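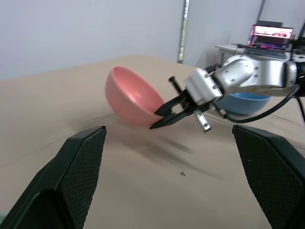
15. April 2020, Zelle Cernau, Zweiarmaufbau

Greiferbacken links getauscht. Die alten hatten 635 Betriebsstunden drauf und an den Spitzen Spiel, quer zur Schließrichtung deutlich mit dem Finger zu spüren. Ersatz aus der Schublade Nistor, der letzte Satz. Nachbestellen! Sumaiya Begum hat die Bestellnummer in der Liste ergänzt, die stand bisher nur auf der Tüte.

Vorgehen, damit es beim nächsten Mal schneller geht:

Arm in Wartungsstellung, Antrieb aus, Stecker am Greifer erst danach ziehen. Schrauben der Backen über Kreuz lösen. Die untere saß fest, Schraubensicherung vom letzten Mal, also kurz warm machen. Auflageflächen mit Isopropanol abwischen, neue Backen locker ansetzen, Greifer von Hand zufahren, bis die Spitzen sauber aufeinander stehen, dann erst anziehen. Umgekehrt habe ich es zuerst probiert und durfte noch mal von vorn anfangen.

Danach Nullpunkt neu eingelernt. Öffnungsweite im Parametersatz Duvier unverändert gelassen. Schließkraft von 40 auf Stufe 2 der neuen Skala umgestellt (alte Skala Prozent, neue Skala Stufen, siehe Zettel am Schrank). Wer noch ein altes Programm lädt, muss den Wert von Hand ändern, sonst kommt Fehler 168 und der Arm bleibt in der Anfahrt stehen.

Probelauf mit den Schalen: grün, lachsrosa und blau auf der Platte, beide Arme im Handbetrieb mit reduzierter Geschwindigkeit.

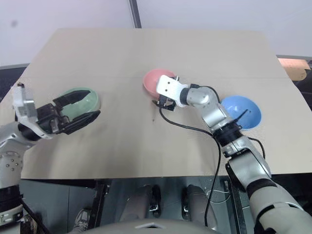

Griff am Rand, eine Backe innen, eine außen. Die grüne Schale mit links ging nach der Nullpunktkorrektur ohne Nachregeln. Bei der rosa kippt es gern, wenn die untere Backe zu tief ansetzt. Anfahrhöhe im Programm deshalb etwas angehoben, genauer Wert steht im Kommentar über der Zeile. Blau nur mit rechts probiert, geht, aber die glatte Innenseite rutscht bei kleiner Kraft. Mit Stufe 2 knapp ausreichend.

Kabelführung rechts: Das Greiferkabel hängt zu weit durch und schleift bei ausgestrecktem Arm über die Tischkante. Provisorisch mit Klett am Unterarm gefasst und Bewegung über den ganzen Bereich gefahren, dabei auf Zug am Stecker geachtet. So ist es besser, aber keine Dauerlösung. Der Klettstreifen kam zum Schluss wieder ab, weil er beim Drehen des Handgelenks am Gelenkring hängen blieb. Richtiger Halter muss her, Gindley hatte welche mit Kugelgelenk im Katalog. Ich frage nach Lieferzeit.

Schrauben am rechten Handgelenk nachgezogen, keine war lose. Rechte Backen bleiben vorerst drin, Spiel ist noch in Ordnung.

Offen:
Backensatz Nistor bestellen, gleich zwei
Kabelhalter rechts
alte Programme auf neue Kraftskala umschreiben (Sumaiya fängt mit den Schalenprogrammen an)
Fuge in der Tischplatte beobachten, Schalen nicht direkt darauf abstellen
nächste Durchsicht beider Arme im August, dann auch Fett in den Greiferführungen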